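Bottled tea on the desk next to the fridge, how long is it good for?

Forum: Home Office and Small Rooms
Started by flolberg_desk, 15/04/2022

flolberg_desk
Small room, white desk, silver fridge directly behind it. I buy tea by the carton, 22 bottles, and keep a few cold. Once a bottle is opened it tends to stay on the desk for the afternoon. Label says refrigerate after opening and consume promptly. No figure given. Is there a working number?

Second question is placement. Current position is the front right corner. 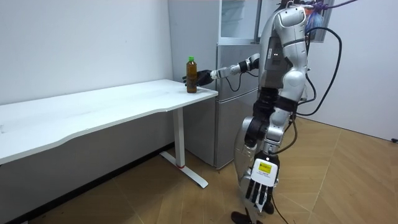
3 min read · 4 replies

Green cap, clear plastic, stands upright. The corner is convenient for reaching but I have my doubts about it as a permanent spot.

N. Halim
Sealed, shelf stable to the printed date. Opened and drunk from, I work to 4 hours at room temperature, then discard. Sugar content and whether you drink from the neck both matter more than the colour of the tea. Refrigerated and capped, I allow three days.

On placement: move it back from the edge. Any sleeve or cable that crosses the desk will find it. Set a coaster at least 100 mm in and use that.

borine_mk3
Disagree on the four hours. Unsweetened tea with the cap on is fine until evening in a cool room. I have done this for years with Trịnh bottles and the only change is flavour.

N. Halim
Years of not being sick is not a test. In summer my office sits well above what I would call cool. You are welcome to your own margin.

Sekar Teoh
Agree with Nabila on the edge, less so on the coaster. Condensation runs under a coaster and marks a white desktop over time. I use a Fleser tray with a raised lip, grey, bought last October. It holds two bottles and wipes clean.

Also check the clearance behind the fridge. Ours was pushed hard against the wall and ran constantly until we moved it out to the distance in the manual. If the desk blocks the door from opening fully, the seal suffers as well, as you end up forcing items past it.

flolberg_desk
Door opens fully. Rear clearance I will measure tonight. Will get a tray and go with four hours in warm weather. borine, I will consider yours for winter.

borine_mk3
Reasonable. Buy the smaller bottles and the question goes away.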